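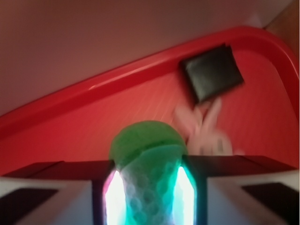 Green, and well in hand.

About Fallero

Fallero is a supper club that grew a website, then a newsletter, then a parking problem. We cook West African food with Spanish leanings in a former tyre shop on Bonsu Street, and when we aren't cooking we write about other people's restaurants, which is cheaper than therapy and comes with rice.

It began in May, some years back, with 16 guests, one working hob and a pot of groundnut soup that had been promised for seven and reached the table at twenty to ten. Most of them came again. We put this down to the soup, though the free wine may have played its part. 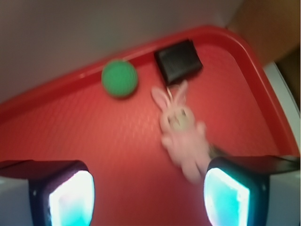

Our menu is short and changes when we get bored of it. There are usually two stews, something grilled, and a plate of fried plantain that we keep trying to retire and that keep getting asked for. Everything comes to the table on trays, and we are fond of the bright red plastic sort with the pebbly surface, having once owned slate. Slate is heavy, it squeaks, and it makes jollof look as if it is waiting to be roofed.

Supper is £39 a head, or £69 if you want the long version with the goat. Drinks are extra. Opinions about how your aunt makes it are free, and we hear a good many.
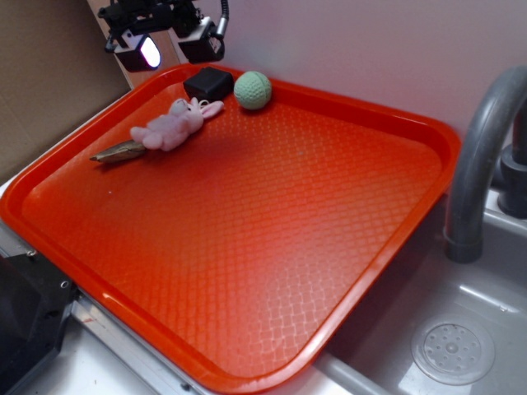 The reviews side works like this. We pay for our own meals, we go twice, and we don't say who we are, although Elikem Ansah has a laugh that carries and has been recognised by it at Oka, at Vuden and once in a car park. If a place is bad and small, we leave it alone. If it is bad and has a publicist, we write it up at some length.

The newsletter goes to 3,966 people and comes out when it is finished. It has recipes, complaints and a list of where to eat late.
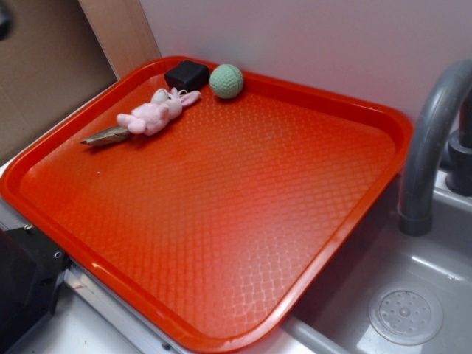
Elikem Ansah would like it recorded that the soup was late on account of the hob, that the hob had been bought by somebody else, and that seven o'clock was never a promise in the first place.

Bookings open on the first of the month through the form on our contact page. Tell us about allergies when you book, please, and not when the bowl arrives.

Page last updated Sep 3, 2020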